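Chapter 4
Cloth, Colour and the Working Surface

In this chapter you will learn:
how the colour of a cloth changes with light and distance
why creases form and what they do to a surface
how one small textile firm chose its range of greens

When the weavers of Gomidthorpe began selling plain cloth to workshops and schools, they kept to three colours: white, brown and a blue-green they called Deron. The white showed every mark and the brown made a room look dark. Deron outsold both of them within two years, and by the time the firm moved to Raltetthorpe it had 19 shades of green on its books and had stopped making the brown altogether.

This chapter uses the Gomidthorpe records to look at plain dyed cloth as a material. Pattern and print are left until Chapter 6. 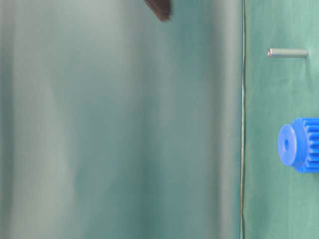
Reading time: 19 minutes

4.1 What we mean by a plain cloth

A plain cloth is one that has been dyed a single colour and has no printed or woven pattern. It sounds simple, but two people looking at the same length of cloth will often describe its colour in different ways. One will call it green and the other blue. Both may be right, as the colour depends on the light falling on the cloth, the angle it is seen from and whatever lies next to it.

Tamer Shboul, who ran the dye room at Gomidthorpe, kept a notebook of complaints from customers. Of the 59 complaints he wrote down, 41 were about colour. Most came from buyers who had chosen a sample by a window and then used the cloth under lamps. His answer was to send out larger samples, with a note asking the buyer to look at them in the room where the cloth would be used. The note was later printed on the back of the order form.

Blue-greens are harder to match than most colours. A small change in the amount of yellow dye moves the shade a long way, and the eye is quick to notice it when two lengths are laid side by side. For this reason the firm dyed Deron in large batches – up to 845 metres at a time – and would not make up one order from two batches.

4.2 Creases and folds
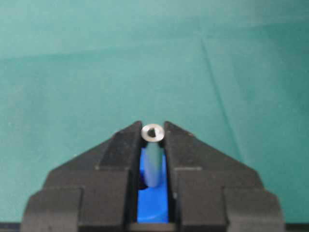
A crease is a line where the fibres have been bent and have stayed bent. Cotton and linen crease easily. Wool and most man-made fibres spring back, though they will hold a fold if they are pressed with heat. The weight of the cloth matters too, and so does the way it has been stored. Cloth kept on a roll has few creases. Cloth folded on a shelf will have one wherever it was turned, and the deepest are usually those at the bottom of the pile.

Dima Srour, in a talk to the Kanaan Textile Society, divided creases into two groups. Set creases are put in on purpose, such as the line down a trouser leg. Chance creases come from packing, sitting or careless folding. The two are made in the same way, and both can be taken out with damp and heat – but a set crease has often been pressed many times and may leave a faint mark for good.

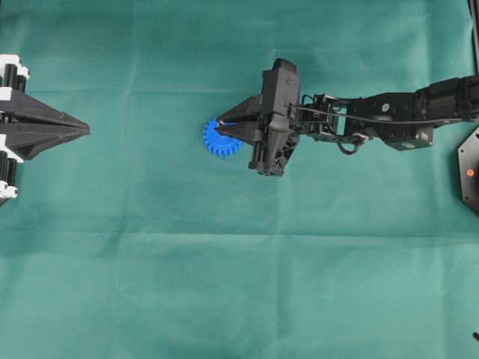 Fig. 4.3 Teal-green cloth with a long fold line and soft wrinkles.

Before you go on to section 4.3, find a piece of plain cloth at home or at school and fold it in half twice. Leave it under a heavy book overnight. You will need it for the first activity, along with an iron, a ruler and a desk lamp that can be moved.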